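Four Hundred Lids

For most of February my job was opening a small trash can. I was also closing it, moving it a few inches, and opening it again, but if you ask my family they'll tell you I spent a month on the lid.

I did this through a robot arm, which is supposed to make it sound better. The project is called Waltadness (I didn't pick it) and the idea is that if you collect enough examples of a person steering an arm through a chore, a model can learn the chore from the examples. How many is enough is a question I asked on my first day. The answer was 400, then a shrug, then a note in the planning doc that said "400, for now."
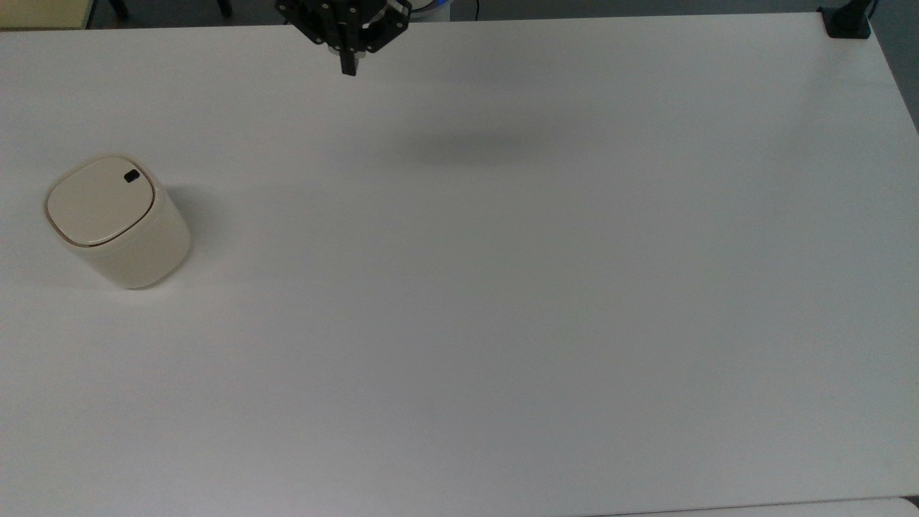 Posted by the lid guy
Filed under: Work, Robots, Small Defeats
Comments are open

I should say why a lid. The task list came from Trundton, who want an arm that can tidy a kitchen, and somebody went through a kitchen and wrote down everything a hand does in it. Folding a towel got taken right away. Putting a cup on a saucer went next. I was at the dentist when the list was handed out, so I got "open container (small, lidded)."

On paper it's one motion. You come down from above, touch the lid in the right place, press, and get out of the way. I've been doing it at home since I was about two feet tall. Doing it with a black gripper and no feeling in your fingertips is like signing your name with a broom. On my first morning I pushed the thing across the table so many times that I started calling it curling practice.

The pushing is a real problem, by the way, and it took me a while to see why it bothered everyone else so much. If I nudge the can and then chase it, the recording has me nudging and chasing. The model doesn't know I was embarrassed. It sees a person who knows what he's doing, and it figures that shoving the can sideways is part of the ceremony. We had a very early model, trained on my first 53 runs, that gave the can a gentle bump before every single attempt. It was the most personal thing a computer has ever said to me.

So then you get careful, and careful turns out to have its own troubles. I slowed way down. I'd hover over the lid for ages, lining it up, and then commit. The next model hovered too. It hovered so long that we thought it had crashed, and went to get coffee, and came back to find it still thinking it over.

What the examples want is a boring person. Same pace every time, no showing off, no second thoughts. The variety is supposed to come from where things are: can on the left, can on the right, can way out at the far side, arm starting high, arm starting low. I keep a paper grid of positions and cross them off, and left to myself I will put that can in the same comfortable spot every time, a bit like how I park.

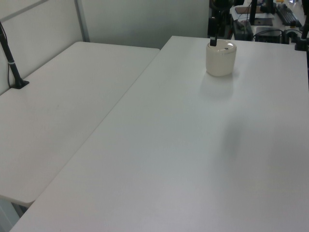

The far side is where I lose the most runs. My sense of depth falls apart out there. I'm sure I'm over the button and I'm over plain lid, and I press, and the lid does what lids do when you press them in the wrong place. Some of these go in a folder called "recoveries," where I miss, back off, and try again. Those are worth keeping, as long as they're labeled, and as long as I don't produce a hundred percent recoveries, which was a risk for a while.

Labeling is the other half of the job and it's nobody's favorite. We use a tool called Lostent, and every run gets a start mark, an end mark, a yes or a no, and a comment field. My comments began as complete sentences. By the second week they said things like "fine" and "fine-ish" and once, late in the afternoon, "why." Lostent let me search on that later, and there were 2 of them.

I also threw out a lot. I'd budgeted for keeping everything, and then I watched a batch back on the big screen with other people in the room. I cut 100 runs that same evening. Most had nothing wrong with them except that I'd started recording before I'd decided what I was doing, so they open with the arm drifting around as if it had walked into a room and forgotten what it came for.

The full set is in now and training on Abera, our one good machine, which is shared with people whose tasks are more photogenic than mine. I'm told I'll have a model to try next week. Meanwhile I've been given my next assignment, and it's the same container, closing only. At home I've caught myself lowering my hand onto our kitchen trash from straight above, with two stiff fingers, at a steady and repeatable speed.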